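Ma vie en boîtes (de tissu)

J'ai longtemps cru que ranger consistait à fermer la porte du placard très vite, avant que quelque chose ne tombe. Et puis en février j'ai déménagé dans un deux-pièces de 31 mètres carrés, sans cave, sans grenier, avec un couloir où l'on se croise de profil, et il a bien fallu que je m'y mette !

C'est mon amie Naheed Baloch qui m'a convertie à la boîte en tissu. Chez elle, il y en a partout : sous le lit, au-dessus des manteaux, dans l'entrée pour les écharpes. Moi, j'étais plutôt du genre caisse en plastique à couvercle, celle qui claque, celle qui se fend au premier hiver. « Tu n'y mets pas des parpaings, tu y mets des pulls », m'a-t-elle dit en me regardant me battre avec un couvercle. Bon. J'ai commandé un lot de trois chez Kuipers le soir même, vers minuit, heure à laquelle je prends toutes mes grandes décisions domestiques.

Premier constat : une boîte souple, ça arrive à plat, et ça garde un certain temps le souvenir de son carton. Les plis, je les ai combattus au fer tiède (avec un torchon entre les deux, merci maman), puis j'ai laissé tomber. Une fois la boîte pleine, les parois se tendent toutes seules ou presque. 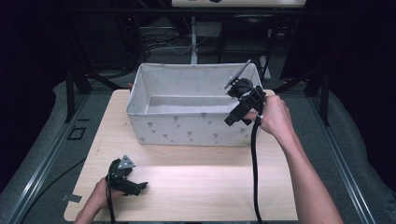
Le choix du motif m'a pris plus de temps que celui de mon canapé. J'ai hésité devant des rayures marine, des citrons, une espèce de jungle assez criarde. Je reviens toujours au blanc semé de petits dessins gris, des sapins ou des triangles selon l'humeur avec laquelle on les regarde, parce que sur une table en bois clair c'est doux, c'est gai, et que les parois un peu froissées n'y choquent pas du tout. Le fond gris pâle me plaît aussi : une chaussette noire égarée s'y repère au premier coup d'œil, et chez moi les chaussettes noires s'égarent beaucoup.

Reste la question de ce qu'on met dedans. Arsalan Ghumman, mon voisin du dessus, a été gérant d'une mercerie et plie tout à la verticale, comme des dossiers. J'ai essayé avec mes tee-shirts : 16 dans une seule boîte, visibles d'en haut, sans avoir à soulever la pile pour attraper celui du dessous ! Pour les pulls épais, je suis moins convaincue, ils s'affaissent dès qu'on en retire un et toute la rangée part en accordéon. Je les roule, tant pis pour les puristes.

Côté salle de bains, échec complet. Les serviettes encore un peu humides, le tissu n'a pas aimé, et l'odeur non plus. J'y ai remis un panier ajouré de la marque Pralis, déniché dans une brocante pour 2 euros, et je n'y pense plus.

Je garde en revanche une boîte vide en permanence. L'idée vient d'Adelmo Russo, chez qui je loue et qui a élevé quatre enfants dans un appartement à peine plus grand que le mien : tout ce qui traîne le soir va dans la boîte, et on la vide le lendemain matin avec le café. Le lendemain matin, enfin… disons que la mienne a déjà passé une semaine entière au pied du radiateur avec un tournevis, deux livres et une guirlande de Noël.

Pour le nettoyage, j'y vais à l'éponge et au savon de Marseille, sans tremper. Celle de l'entrée a eu droit à la machine, programme délicat, et elle en est sortie avec un côté tout mou que j'ai tourné contre le mur. Elle contient maintenant mes gants et le parapluie pliant, et elle tient debout si on ne la bouscule pas.

À lire aussi
Plier un drap-housse, épisode 3 : la revanche
Le couloir de Junaid Bugti, deux mètres de long et tout dedans
Rafia Minhas : « Je ne jette plus mes bocaux »
Étagères Jenitis ou Taler, que choisir pour un petit salon ?
Nos lecteurs vident leurs tiroirs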